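Keeping the Wilolow pair in good order
17/09/2023

Nelu Onu has been fixing things with screws in them since 2011, and when I asked him how a person looks after a pair of hand-held grippers he put the kettle on first, so I knew we'd be a while.

The pair he sees to is the Wilolow set, two hand tools with blue pads at the fingertips, used for folding and sorting clothes on a bed so that a robot arm can later be taught the same moves. "People fuss over the arm," he told me, "and I understand that, the arm is lovely! But if the hand tool has a bit of slop in it, the arm will learn the slop."

He starts with the pivots. Every one gets a touch with the driver before a session, just enough to feel whether it has backed out, and then he opens and closes the fingers 13 times with nothing between them (he was quite firm on the number, and a little shy about where it came from). After that he tries a soft garment, something with a hood or a thick hem, and sees how the pads sit over it before he lets them close.
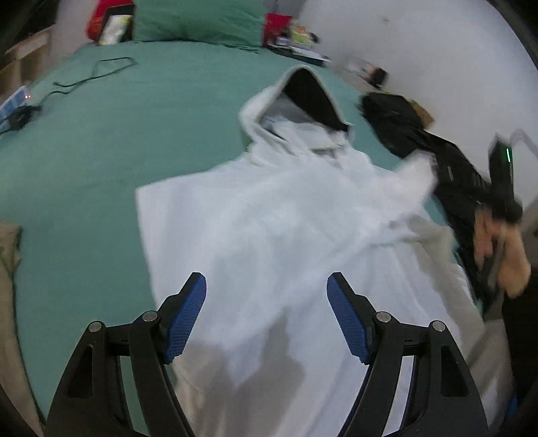
Storach, listening from the doorway, put in that the pads matter more than the pivots ever will, and that a wipe with a damp cloth at the end of the day would save everyone a good deal of trouble. Nelu agreed with most of that. Cotton fluff gets down into the texture, he said, and once it's packed in there a sleeve will slide when you least want it to. He uses an old soft toothbrush, always dry, and works across the pad and then along it.

"I used to change the pads by the calendar," he said. "Every March, like the smoke alarm. Now I go by feel. I pull a bit of sheet through, and if it comes too easily, off they come." The last ones lasted more than 31 sessions, and he was plainly rather proud of them.

Then there is setting the opening, which he does over the bare sheet with the fingers wide apart. He looks at the two pads against each other and wants them leaning in by the same amount. If one leans further, he loosens that side, nudges it, tightens it again and has another look, and he will happily do this for as long as it takes the tea to go cold.

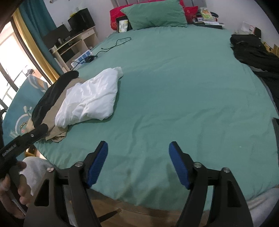
Ene wondered whether all this checking couldn't be left to the software, with a short calibration at the start and a warning if a finger had drifted. Nelu has heard the idea before and doesn't mind it. "Let it warn me, by all means," he said. "I'll still want the driver in my pocket."

His notes go in a paper book, one line for each session: which side he touched, which screw, how the pads felt. The next job on the list is a new set of pads for the left-hand tool, and he has asked Virnley to order a spare set while they're at it.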